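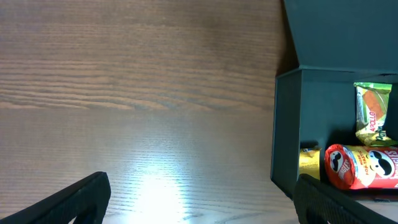
What does the arm still need before September?

A person who can write and test the grasping code, and four or five others who can give up an evening a week to run it, log it and take it apart when it sticks.

## Helpers wanted for a home-built robot arm, Postham shared workshop

Posted 25/06/2020 by Da-eun Ko

I have been building a table-top arm called Grevimis for the past two winters, first in my spare room and now at the shared workshop in Postham. It is a six-joint arm with a two-finger gripper and a small camera at the wrist. The job I have set it is putting packets and tins into a box with a lid and taking them out again. It does this slowly and with a fair number of drops.

The mechanical side is mostly settled. The software is where I am stuck, and I would like company.

### The paid part

There is one short contract, paid from a small grant the workshop holds. The fee is £1000, in two halves: one when you start and one when the code runs on the bench machine without me standing over it.

You would:

- rewrite the grasp planner, which is 4000 lines of Python and should be a good deal shorter
- sort out how the wrist camera copes with glare off the table (I have tried moving the lamps, with mixed results)
- make the arm stop cleanly when a finger touches the side wall or the lid of the box
- leave notes another member could follow

You should be comfortable with Python and have worked with a camera on a moving arm before, at work or at home. I don't mind which. A degree is not needed. Please send something you have written, even if it is unfinished.

### The unpaid part

I also need people for test evenings, Thursdays from seven until half past nine. No experience is needed. You would reset the box between runs, write down what happened, and swap the contents when the sheet says so. Crisp tubes and wrapped cakes are the usual load. They roll, crinkle and shine, so they give the gripper plenty to get wrong. You can't eat the test stock, but there is tea and a separate tin of biscuits.

The log stands at 209 runs. I want it at 1000 by the end of September, split evenly between lid propped open and lid half down.

If you like making things, there is bench work too. The finger pads wear out and have to be reprinted, and the cable run along the forearm needs a better clip than the one I drew. Caron, the older arm on the second bench, is there for spares and for practice. Its elbow joint is worn, so please don't run it above half speed.

### Practical matters

- The workshop is at the back of the old Stalodent building. Use the yard door – the front one is kept locked.
- There are 2 steps at the yard door and a ramp we can put down if you tell us beforehand.
- Numbers in the room are limited at present, so evenings are by rota. Please don't turn up without a slot.
- Under-18s are welcome with an adult who stays.
- Long hair tied back, no scarves or lanyards near the arm. The stop button is on the left of the bench and anybody may press it.
- Bus fares within Postham are paid back for test evenings. Keep your tickets.

The code and drawings are shared under an open licence, and anything you add will go out the same way with your name on it, unless you would prefer to be left off.

### How to apply

For the contract, leave a letter of one page and your code sample on a memory stick in the Grevimis pigeonhole by the yard door, or ask at the workshop desk for my email address. Say which weeks you are free. I will talk to everyone on the shortlist by phone and then ask two people to come in and try the arm for an hour, paid at the same rate.

For test evenings, put your name and number on the rota sheet at the desk. I will ring you with a first date.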